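Cleaning out the kitchen before the holidays

6 Nov 2022

I put off the kitchen all year. The rest of the apartment gets a decent going-over every few weeks, but the kitchen only ever gets wiped. Counters, stove top, sink, done. This week I had two days off with nothing planned, so I did the drawers, the cupboards, the top of the fridge and the floor under the stove. These are my notes, mostly so I remember next year what worked.
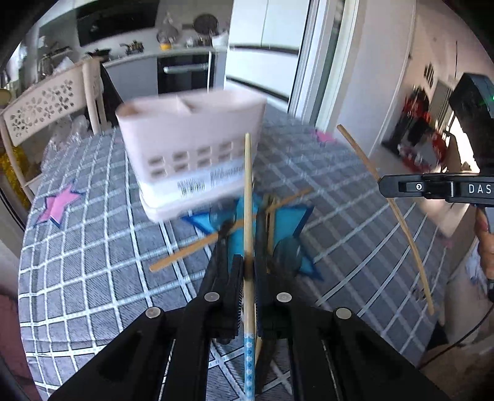
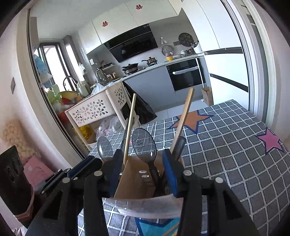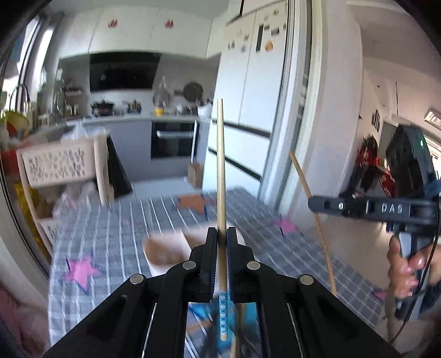
Sticks, spoons and holders.

I started with the drawers because they were the worst. There are four of them and only one had any kind of order to it. I pulled each one all the way out, set it on the floor on an old towel, and emptied it into a dishpan. Then I vacuumed the empty drawer with the brush attachment and wiped it with warm water and a little dish soap. I used to spray cleaner straight into the drawers, and it ran into the corners and left the wood sticky. A damp cloth does a better job.

The crumbs were not a surprise. The rubber bands were. I had 84 of them, which I know because I counted them out of irritation while I was on hold with the water company. I kept a handful and threw out the rest, most of which had gone brittle anyway.

After the drawers I did the cupboards, top to bottom. The top shelves over the stove had that yellow film you get from cooking oil. Plain soap did not touch it. What worked was baking soda mixed with just enough water to make a paste, rubbed on with a soft sponge and left for 9 minutes. I set the oven timer. I had tried leaving it longer on the first shelf and it dried hard, and then I had to scrub off the paste as well as the grease. Try it on a spot inside the door first if your cupboards are painted. Mine are, and one patch came up a little duller than the rest.

I lined the top shelves with paper when I was finished. My last apartment, in Wesstead, had lined shelves when I moved in and I never appreciated it. When the paper gets greasy you pull it off and put down a new sheet. I bought two rolls from the hardware store in Clundudside and used one and a bit. Cut it slightly short. If it goes right to the edge it catches on things and curls.

The fridge took longer than I expected. The inside was fine, as I had done that in July when the power was out overnight and everything had to come out anyway. The top was bad. Dust and kitchen grease make a kind of felt, and wiping just moves it around. I laid paper towels over the whole top, soaked them with hot water and vinegar, and went to have lunch. When I came back most of it lifted off with the towels. A plastic scraper got the rest. There is now a folded sheet up there too, held down by a cereal box.

I also pulled the fridge out and vacuumed the coils. Mine are at the back. If yours are underneath you will need the narrow attachment and some patience. Unplug it first.

The stove I had never moved before, in the three years I have lived here. It is gas, so I only pulled it out as far as the hose would comfortably go, and I did it slowly. The floor under it was about what you would imagine. I found a measuring spoon, a lot of dry macaroni and a fridge magnet from Kemelside that I thought had been lost in the move. I swept first, then went over the floor twice with a stiff brush and a bucket of soapy water, then once with clean water. The sides of the stove had long drips down them and those got the baking soda paste too.

The last job was going through what I own. I am not a minimalist and I don't want to be, but I had three can openers and only one opened cans. My rule was that if I had not used a thing since last winter and could borrow one or do without, it went in the box. I filled one box for the thrift store and one bag for the trash. I kept the waffle iron, which breaks the rule.

Things I bought for this, for the record: the two rolls of shelf paper, a pack of Wako sponges, a new scrub brush and a gallon of white vinegar. It came to 23 dollars. The sponges are okay. The rough side wore down by the end of the second day, but it didn't scratch anything. I already had the baking soda and the gloves. I wish I had bought a second pair of gloves, as the first ones split at the thumb halfway through the stove and I had vinegar in a paper cut for the rest of the afternoon.

All told it was two full days, with breaks. I think it could be one day if I did the cupboards in spring and left the drawers and the stove for fall. I am also going to try doing one drawer at a time, on evenings when I am waiting for something to cook. It takes around 30 minutes to do one properly, including putting everything back.

I have not touched the light fixture or the range hood filter. The filter is soaking in the sink now with hot water and dish soap, and the water is already brown. If it does not come clean I will look for a replacement. The model number is on a sticker inside the hood, and I have to get a flashlight to read it.

Next is the hall closet, probably after Thanksgiving.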